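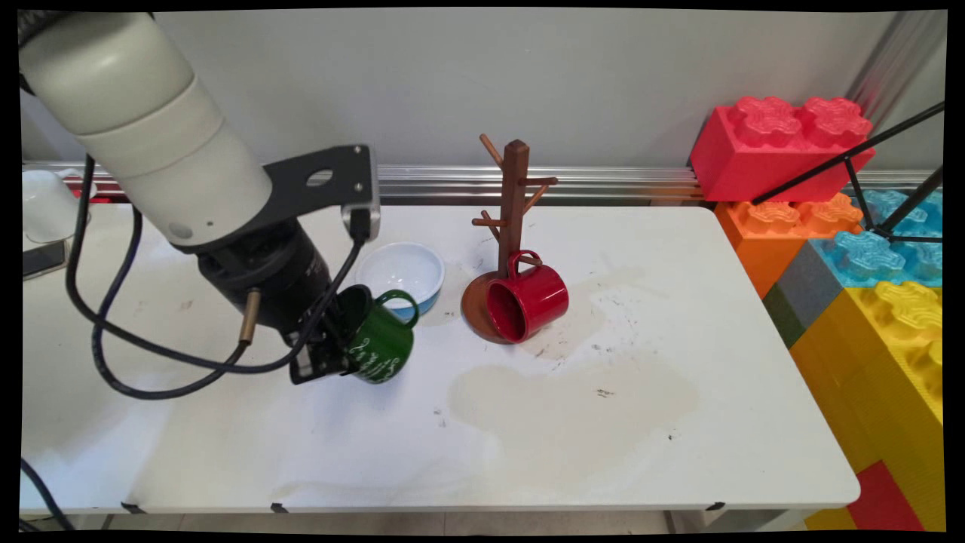

Wrist camera cable on the mug tree cell - reroute or replace?

glammers
The cell we use for hanging mugs has started losing the wrist camera. The picture freezes, the program waits for a frame, and after 7 seconds it gives up and stops the arm. It happens when the wrist rolls over to bring a handle up to a peg. It never happens on the way back to the home position.

Done so far:
Swapped the port on the PC. No change.
Reseated the plug at the camera end. Fine for a morning, then back again.
Ran the arm with the gripper open and nothing in it. Still drops out, so it isn't the weight of the mug.

The cables come off the wrist, go down the left side of the table and back up to the gripper. I think the loop is too short at full roll. Before I cut all the ties off, has anyone got a better idea?

stela_b
Which way does the wrist go round when it fails? If it's always the same way, the loop is too short or it's catching on something. If it's both ways, I'd say the cable is broken inside.

glammers
Always the same way. Clockwise looking down at the table.

lsima
I would replace the cable before touching the route. We had the same fault on the Drivham cell and spent two days moving ties about. It was a cracked conductor right behind the plug. You can't see it from outside. A new cable costs less than an afternoon.

stela_b
Don't agree. If the route is wrong, the new cable goes the same way as the old one. Put the new one in by all means, but sort the loop first or you'll be back here in a month.

lsima
She has a cell that is down. Get it running, then tidy up.

glammers
It isn't down, it's just annoying. It stops a few times a shift and somebody has to press reset. I can take it off for an hour at lunch.

maricica.f
Do you tie the camera cable and the gripper cable together? On ours at Plandow they were in one bundle and the gripper cable is stiffer, so it dragged the thin one along with it. I separated them at the wrist and left the camera cable its own slack. Tie it to the bracket close to the camera so the plug doesn't take the pull. Don't pull the tie down hard, you should be able to slide the cable through it with your fingers.

glammers
They are tied together, yes. In three places between the wrist and the elbow. That's how it came to us.

maricica.f
Then start there. Jog the wrist to the end of its travel by hand at low speed, clockwise, and leave it there. Cut the ties, let the cables lie how they want, and only then put new ties on. If you tie up at home position you'll always come out short.

S_Chiriac
Agree with Maricica, with one addition. Check the camera calibration afterwards. If you lean on the bracket while you're working, even a little, the handle position will be off and the mugs will start missing the peg. We check with the calibration board at four corners of the table and accept 2 mm. Anything over that, do it again from scratch.

lsima
Two mm is generous for a peg.

S_Chiriac
It's enough for a mug handle. For anything tighter I'd want less, yes.

stela_b
Also wipe the gripper pads while you have it stopped. Glazed mugs leave them slippery and then people blame the camera for a bad pick.

glammers
Did it over lunch. Notes in case anyone searches for this later.

Wrist jogged clockwise to the limit. With the ties still on, the camera cable was pulled straight between the wrist and the first tie. Cut all three. Separated the two cables down to the elbow. New slack loop on the camera cable, 200 mm longer than before, tied loosely at the bracket. Gripper cable back where it was.

Calibration was out at one corner by more than 2 mm, so I must have leaned on it. Redid it and all four corners are good now. Pads wiped.

Ran 204 cycles in the afternoon with no dropouts. Two mugs missed the peg, both after a bad grip on the handle, camera was fine both times.

lsima
Still change the cable. It has been stretched for who knows how long.

glammers
Ordered one from Farnik. It'll go in when it turns up, on the new route.

maricica.f
Good. Does the longer loop clear the mug tree when the arm comes in low? Ours caught a peg once and took the whole tree over.

glammers
It clears at the speeds I've tried. I haven't run it at full speed yet, that's for tomorrow morning.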